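Who We Are > About Lillell

About Lillell School of Housekeeping

Posted in December by the front office

Lillell teaches grown adults how to clean a house. We have been doing it for 19 years, and in that time we have heard every version of the question you are about to ask, so let us get it out of the way. Yes, people pay for this. Yes, there is a waiting list. No, we will not come and do yours.

The school began above a shoe repair shop on Killier Street, in two rooms with one sink between them. The founding idea was modest. Plenty of people reach the age of thirty able to file taxes and parallel park, and have no clue how to get a ring out of a bathtub. Their parents either never showed them or showed them once, in a bad mood, on a Saturday. We thought a calm evening class might help. The first course had more coats than chairs, and we have been short of chairs ever since.

These days we have the whole of the old Szilágyi building, a former button warehouse with tall windows that are a pain to wash and are therefore on the syllabus. The name is still painted over the loading door. We looked into having it removed and were quoted a price that made us feel very warmly toward local history.

What we teach

The main program is the Home Course, which runs 14 weeks, one evening a week, starting at half past six. It covers floors, kitchens, bathrooms, laundry, windows, and the strange category we call "upper things," meaning ceiling fans, the tops of door frames, and whatever you have been storing on the refrigerator. There is a short written test at the end. It has a question about vinegar that people argue over in the parking lot.

We also run the Trade Course for people who clean for a living or would like to. It is longer, drier, and starts at eight in the morning, and it spends a good deal of time on things the Home Course skips: how to price a job, how to read a product label all the way to the bottom, how to lift a full bucket at age fifty without regretting it at fifty-one. Graduates work in hotels, clinics, offices, and private homes. Several have started firms of their own and now compete with each other, a situation we stay out of at the holiday party.

Then there is the Saturday short class, known in the building as Damage Control. It lasts 3 hours. It is for people who are moving out of a rental and would like their deposit back. We make no promises about the deposit. We have met your landlord, or someone just like him.

How we teach it

Students spend very little time sitting down. Each classroom is set up as a room you might live in, with real furniture and real carpet, and before every session an instructor goes in and makes a mess of it. This is the most popular job on the staff. Newer instructors tend to overdo it. We had to write a policy about gravy.

We teach top to bottom, dry before wet, and one room at a time. None of this is original. Your grandmother may well have said the same, and if she did, we would like to have hired her. What we add is practice, repeated until it gets boring, and somebody standing nearby to tell you that you are scrubbing in circles because you are thinking about work.

We are not sold on gadgets. Every few months somebody mails us a new spray head or a cloth with a patent pending, and we try it, and usually it joins the others in the closet under the stairs. The exception was a long-handled grout brush that the whole staff fell for at once. We bought a case of them and then the maker went out of business, which we choose not to take personally.

Our supply list for new students fits on an index card. A broom, a bucket, a stack of cotton cloths, dish soap, baking soda, white vinegar, a decent scrub brush, and rubber gloves in your own size. People do get attached to their kit. They write their initials on it. Friendships have been tested over a borrowed squeegee.

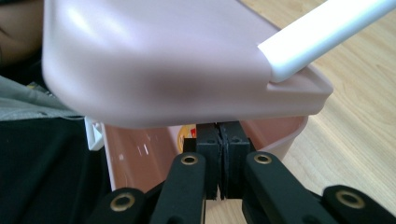 Color, by the way, is a bigger topic in this line of work than you would expect. In the Trade Course we teach students to keep separate cloths for separate rooms and to sort them by color, so that what wiped the bathroom never meets what wipes the kitchen counter. At home you can use any system you like, provided you can remember it at seven in the morning with a sick child in the house. Write it on a piece of tape inside the cabinet door. The writing down matters more than the colors.

The Disness Room

Our library, if one long shelf and a couch can be called that, is the Disness Room. It holds 46 old household manuals, left to us in a single box by a former student who had collected them for most of a lifetime. The advice in them ranges from excellent to alarming. One recommends cleaning wallpaper with stale bread, which works better than you would think. Another has a chapter on managing the servants that our instructors like to read aloud on slow afternoons. Visitors are welcome to browse. Please don't try anything from the chapter on gasoline.

What it costs, and who comes

Current fees are on the enrollment sheet, available at the front desk. We keep a few reduced places in every Home Course, and nobody in the room is told who has one. To ask for a place, talk to the office or leave a note. We don't need your life story, although people do like to tell us, and we usually end up listening with our coats on.

As for who comes: newlyweds, new widowers, college students sent by their mothers, mothers sent by themselves. Retired people who want to argue about bleach. A fair number of people who arrive embarrassed and spend the first evening explaining that their place isn't that bad. It may be. We have seen worse, and some of us have lived in worse, and the work goes the same way either way. You start with the ceiling.

A few practical matters

The entrance is on the side, past the loading door. The front door sticks, and has stuck through three repairs, so please stop pulling on it. Wear shoes with some grip and clothes you don't love. There is street parking after six, and before that there is hope.

Makeup sessions are offered for anyone who misses an evening, except for the oven class, for which the ovens have to be dirtied well in advance and to a certain standard. If you know you will miss the oven class, tell us early.

The office is open from nine to five, with a gap at lunch while we sweep.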